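Cleaning a Desk That Doubles as the Dinner Table

I have worked from home since 2000, and in all that time I have never owned a proper desk. First it was the end of my bed, then an ironing board (don't, your knees will never forgive you), and for the last few years a table that has to be the office all day and somewhere to eat by six. So these are my tips for keeping that sort of table decent. Most of them I learned by making a mess first.

Start with the cloth

I'm a great believer in a tablecloth under your work things. People think it's fussy, but a cloth goes in the wash and a table top doesn't! Mine go in at 40 if there's been curry involved and at 30 if it's only dust and pencil. Shake them out of the back door first, or all the biscuit crumbs end up in the rubber seal of the machine, and then you have a second job.

If yours comes out like a screwed-up paper bag, take it out the minute the drum stops and give it three or four hard snaps by the corners. Dry it over the table itself if you can bear the damp. I gave up ironing tablecloths years ago and the sky hasn't fallen in.

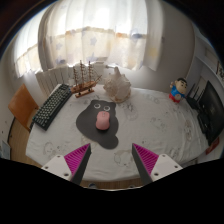

Ink is the other thing. For biro I dab with surgical spirit on a cotton bud, working from the outside of the mark in, with an old flannel underneath to catch what comes through. Try it on a hem first. Felt tip is harder, and I've had more luck with plain washing-up liquid left on overnight than with anything in a spray bottle. Tea, you rinse in cold water straight away. Tea from last week, well, put a plate over it.

Keyboards

Turn it off or unplug it, carry it to the sink, hold it upside down and pat its back like a baby. I got half a flapjack out of mine in December. After that I go along the rows with a soft paintbrush, the kind you'd use for varnish, one inch wide and kept only for this. Then a barely damp cloth over the tops of the keys. Wring it until you think it's dry and then wring it again.

The greasy shine on the space bar comes off with a drop of surgical spirit on the cloth, but go gently with the letters if they're only printed on. My sister-in-law's old one lost its E and its N this way and she had to guess for a year.

Mice and mats

A mouse gets filthier than anything else on the table because your hand never leaves it. Switch it off, or take the batteries out, and run a wooden toothpick along the seams. The gunk rolls up in a little grey string, which is disgusting and also very satisfying. Do the feet underneath as well, those slidey pads, as that's usually why it has started dragging. A dry cotton bud for the little hole where the light comes out, and no liquid anywhere near it.

Pale colours show hand grease sooner than black ones do, so they want wiping more often. I use a cloth with a tiny bit of washing-up liquid, then a second cloth with plain water, then my sleeve. 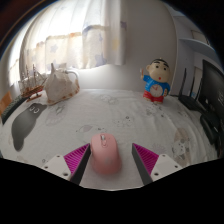

Jo at the Skirlow Household Notebook
Tips writer and keeper of the stain drawer

Fabric mats can be washed by hand in the basin. Lukewarm water, a squirt of shampoo, a nail brush with soft bristles, and go round in circles. Roll it up in a towel and kneel on it to get the water out, then leave it flat on a rack overnight. Not on the radiator! I did that with my first one and it curled like a crisp and never lay flat again.

Clearing away for tea

This was the bit that took me longest to sort out. I used to move everything on to the sofa, and then of course somebody wanted the sofa. Now I have a deep tray, a plain one from the Pato shop in Belturside, 52 centimetres long and 32 across, and the whole office goes on it in one trip. Measure your keyboard before you buy a tray. I didn't, the first time, and came home with one that was 28 centimetres and looked very nice and held a stapler.

Things that help:

Keep the tray in the same place every night, somewhere you won't trip over it. Mine goes on top of the bookcase.

Put a folded tea towel in the bottom so nothing slides about when you're carrying it.

Cables get a loose loop and a clothes peg. Wooden pegs are better than plastic, which snap.

Papers go in last, flat on top, and never under a mug. 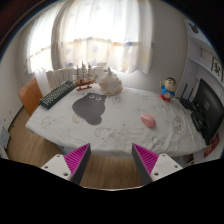 Sticky patches and wobbles

If the cloth keeps sticking to the table, the old polish has gone tacky. Take the cloth off, mix a teaspoon of washing-up liquid into a bowl of warm water, wipe with the grain and dry it properly straight after. Leave it bare for the night. I had to do mine twice, but then I'd been putting spray polish on it every week like an idiot.

For a wobbly leg, check the bolts before you start folding up beer mats. Ours was a Mathias table, bought second-hand, and it rocked for two winters before I thought to look underneath. One turn with an Allen key. If it's the floor that's uneven, a slice of old cork tile glued to the short leg lasts far longer than card, and you can trim it with a bread knife.

Next time I'll do chair cushions, including what to do about candle wax.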